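Our microwave door problem: what broke, and what we did next
2021-02-07
By Gonçalo Carvalho

So the plan for January sounded easy when we pitched it. Take the simulated kitchen counter from our course platform (Semholm, if you're in another group), put two arms in front of it, and teach them to open a microwave door without wrecking anything. Alper Gezer did the motion side and I did the safety side, meaning I wrote the part that's supposed to stop an arm when it pushes too hard. You can guess whose part failed!

We gave ourselves 40 runs for the final test. The door opened fine in most of them, and for a while I was pretty pleased with myself. Then I started reading the force logs properly (I should have done that way earlier, I know) and found 9 runs where the arm had gone past our force limit and the stop never fired. In a simulator that costs you a weird number in a file. On a real arm it's a bent finger, or somebody's hand.

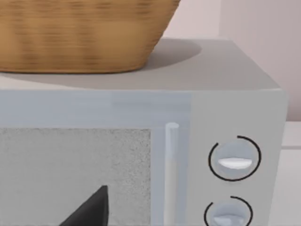

The force limit was where I looked first, because it was my code and I felt guilty. I'd set it too high at the start of January, then lowered it, then lowered it again, and the same runs kept failing. What finally got me thinking was geometry. The handle on this model is a slim upright bar, with the window on one side of it and the panel with the two round knobs on the other, so a fingertip coming up in front of the door has very little room to be wrong. If the finger lands on the window instead, it presses flat against the door, and pressing flat is exactly the case my check handled badly. I was only watching the sideways force at the wrist. A straight push into the door hardly showed up in that number.

I rewrote the check to look at force in every direction, and I was so sure that was it that I told Alper to start on the report. We reran the bad cases and got it down to 2. Better, but two missed stops is still two missed stops, and I'd already bragged in the group chat.

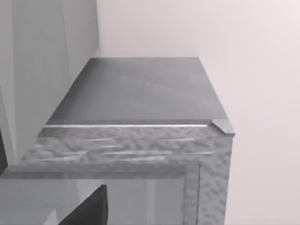

The last two took us most of a week. They both happened late in a run, when the second arm was moving back to its rest pose, and both times the log had a hole in it. No force readings at all for 700 milliseconds, then everything picks up again like it never happened. My check only ran when a new reading came in. No reading, no check, and the arm just kept following its last command. I'd written a safety stop that went to sleep whenever the sensor did. (Yes, I put that sentence in the presentation. Yes, people laughed.)

The hole came from Grinon, the logging tool we'd bolted on. It was writing its files in the same loop as the sensor, and when both arms were reporting at once it sometimes blocked everything until the write finished. Alper found it by turning logging off completely and watching the gap disappear from his timing printout.
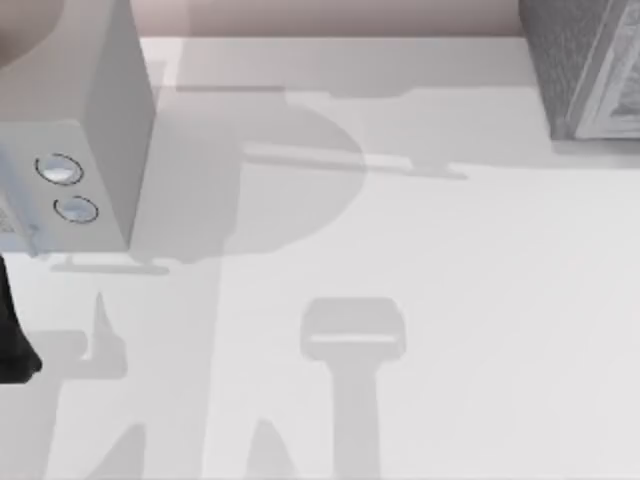

Page 9

We fixed it in two places. Logging now runs in its own process, so a slow write can't hold up the sensor. The stop check runs on its own timer, and if the newest reading is too old it halts both arms, no matter how good that reading looked. I like the second fix much more than the first, since it doesn't care why the data went missing. We tested it by pulling the sensor feed on purpose in the middle of a move, and the arms froze where they were.

I also wanted the stop to open the grippers, figuring that letting go is always the safe thing to do. We argued over that one for a whole evening.

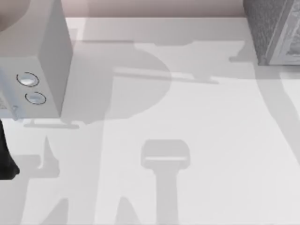
Alper Gezer: I still think opening on a stop is wrong. If the arm is holding the door and lets go, the door can swing, and if it's holding a full cup you've now got a second accident. Freeze and hold, then let a person decide.

He talked me into it, so freeze and hold is what we handed in. We did all 40 runs again with the new version and had no missed stops, though a few runs halted when they didn't need to and I haven't tuned the timer yet. That's first on the list for the spring term, along with trying the check on the real arm in the Nogueira lab, at low speed and with the big red button in my hand.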